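Clearing Shared Surfaces at the End of the Day

Halton Study Centre — Guidance for Room Users

All groups using the study rooms are asked to leave desks, cabinets and side tables clear when they finish. The steps below apply to drinks containers and food packaging, which make up most of what is left behind overnight. Clearing one room normally takes no more than four minutes.

Before you start

Collect one recycling sack, one general waste sack and a damp cloth from the cupboard on the ground floor. Please check the tops of the drawer cabinets as well as the desks.

Step 1. Bottles

Check whether a bottle still holds water. Empty it into the kitchen sink, never into a plant pot or a bin. Squash the bottle lightly, replace the cap and place it in the recycling sack. Refillable bottles belong on the lost property shelf, where they are kept for 18 days. 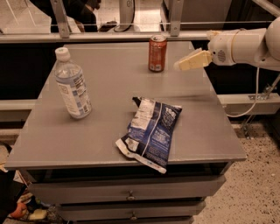

Step 2. Cans

Drinks cans should be drained and rinsed under the cold tap. Leave the ring pull attached. Cans may be put in the same sack as plastic bottles.

Step 3. Crisp packets and wrappers

Hold the packet level as you lift it, as crumbs collect in the folds. Shake it out over the general waste sack and then drop it in. Crisp packets are not accepted in our recycling collection — a shiny lining is not the same as foil.

Step 4. Wiping down

Wipe the surface from back to front, including the front edge and the top of the first drawer. Scuff marks that remain after wiping should be reported, not scrubbed. Abrasive pads must not be used on any cabinet.

Sacks should be tied and taken to the yard before the building is locked. Questions about collections may be put to Liya Belay at the front desk.

Last reviewed 7 January 2022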